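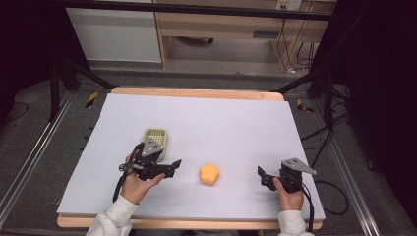 Orange flower sponge, small green basket, white foam board over the table.

Sponge tips, the quick version

Updated Sun 5 March. Few people wrote in after the last sponge post so adding their bits too.

Small shaped sponges first. Flowers, hearts, whatever. Good for mugs and the inside corners of lunch boxes, useless on a roasting pan. Don't buy them for big jobs. The lobes get into the rim of a jar better than a flat sponge does, that's the whole appeal for me. Also they're cheerful.

Drying. Squeeze, don't wring. Wringing tears the thin bits between the petals. Then into a basket with holes, never flat on the sink edge. Mesh sides, grid sides, all fine as long as air gets in from below too. Solid-bottom basket = puddle = smell by Thursday.

Basket size: small. If it's big you will fill it with 20 things and none of them dry. Mine gets the sponge, the bottle brush, done. Scrub the basket itself when the corners go gray. Old toothbrush, dish soap, hot tap.

Huiling Deng wrote to say she keeps 4 sponges going and swaps them by color, one for dishes, one for counters, one for the stove, one for the sink. Works if everybody in the house knows teh system. In my house they don't. I'm down to two.

Smell test before anything else. If it smells, bin it. Yes you can boil it, I used to. Now I just don't bother with the small cheap ones.
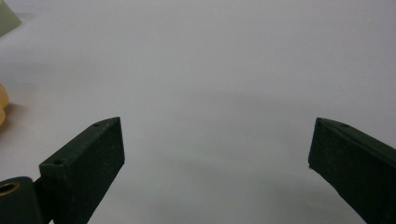 White surfaces. They show every coffee ring and that's a good thing, you wipe sooner. Damp sponge first, soft side. Then a dry cloth right after or you get streaks. No scouring pads on anything shiny!! I dulled a patch on our Dornus shelf that way and it's still there, dull.

Foam board as a table cover: cheap, light, nice for sorting or crafts. Keep water off the cut edges, the paper faced kind swells up and won't go back. Wipe with a barely damp sponge and stand it on its long side to dry. Hot pans no. Marker pen, also no, most of it stays.

Sticky label leftovers: cooking oil, wait ten minutes, rub with the sponge, then dish soap to get the oil off. Not on foam board obviously, oil soaks in.

Viera Kováčik asks about cutting sponges in half. Sure. Cut them dry, sharp scissors, a damp one squashes and you get a wonky edge. Half a sponge is plenty for glasses.

Storing spares: dry cupboard, open bag. I bought a pack of 48 from Benkirane in June and am stil working through it. Too many. Split a pack with a neighbor.

Bathroom grout next time, send me what works.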